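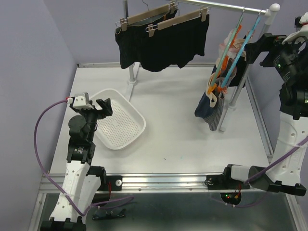

Ollby residents will get their evening bus back in December, after the town council agreed to pay for a trial of the late service to Grurkilora.

The last bus between the two towns has left at 6:40 p.m. for the past two winters. Under the new timetable, there will be departures from Ollby at 8:15 p.m. and 10:05 p.m., with the return trips leaving the Grurkilora depot half an hour later.

The council voted 5 to 2 in favor of the plan. A petition calling for the service to return had drawn over 3,000 signatures, many of them from hospital staff and students who take evening classes.

"I finish at nine and my choices are a cab or a ride from my brother," said Cornel Avram, 62, who works in the hospital kitchen and signed the petition in the spring. "The cab is 22 dollars. I can't do that five nights a week."

The route will be run by Piledico, the company that already operates the daytime buses. It plans to use its smaller vehicles in the evening and will skip the stop at the quarry road, where the turning area is unlit. Fares will be the same as during the day, and monthly passes will be accepted on all trips.

The two council members who voted against the plan said the money should go first to repairs on the Vlad Street bridge, which has been down to a single lane since the floods. Work on the bridge is still expected to start next year - the council said the bus trial is paid for from a separate fund.

The trial will run until the end of March. Passenger numbers will be reported to the council each month, and a decision on a permanent service is due before the summer timetable is printed.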